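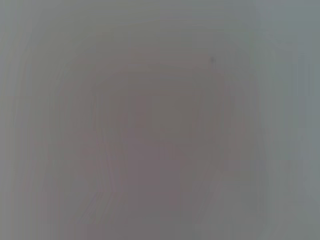 Oct 27, 2026. Open day at Nutgate, our half of the building. Notes written the same evening so that the next lot to run one of these can't say they weren't warned. The plan was the Nenis arm on bench two, doing its pick-and-place loop for visitors, with the wrist view up on the big monitor so that people could see what the gripper sees. What the gripper sees, at close quarters, is a brownish-grey lump in a paler grey fog, with a small dark speck towards the upper right. I had been telling people for ten minutes that the wrist view was the interesting one. A boy in a football shirt asked whether the speck was the robot's target. I said we were looking into it.

Things to sort before December, when Gerudar want the same show at their place:

Wrist focus. It is fixed, and set for further off than we were working. Either we change the demo so the grasp starts higher, or someone finds the little spanner for the lens ring. I looked in both drawers. The lid of the spanner tin is there.

The speck. Could be on the lens, could be on something in front of it, could be anything. Wipe the lens first, then look at the same view against a plain sheet of paper and see if it moves. Do not do this with a sleeve.

Brightness. The settings on the wrist feed were last changed for the old lamps and want redoing from scratch. Also there is stepped banding in the paler parts, which I'd put down to the compression on the long cable run to the monitor, but I haven't tried the short lead yet. Try the short lead.

Numbers, for whoever asks. The loop counter stood at 697 when we opened the doors and 784 when I switched off. Five of those I had to help along by hand, which the visitors liked far more than the ones that went right. The sign-in sheet has 38 names on it, one of them a dog's.

What people asked. Mostly whether it could do washing up. After that, how much it cost, and whether it could hurt you. I gave the usual answer about the speed limit and the light curtain, then put my arm through the curtain to show it stopping, and it stopped. It then would not start again until I had cleared the fault twice and gone round the back to the reset. Fine, but it takes the shine off. Move the reset button to the front of the bench or stop showing off. I'd vote for moving the button.

The Ackermann feeder behaved all day, after a week of jamming whenever anyone so much as walked past with a cup of tea. No changes made to it. I don't trust this and have left the side panel loose for next time.

The talk. Too long. I had put in a bit on calibration, with a diagram, and watched a whole row of faces go somewhere else. One retired fitter stayed for all of it and asked a very good question about backlash in joint three, which I could not answer — have written it on the whiteboard, please leave it there until one of us can.

Cables: the orange extension lead got taped down straight across the way to the door. My doing. It was the only socket left.

Gerudar have a smaller room and one bench, so it's the arm and nothing else, with the overhead view on the monitor and the wrist view as a little box in the corner until the focus is done. Bring the spare fingers and our own tape.

Arm parked, air off, kettle descaled.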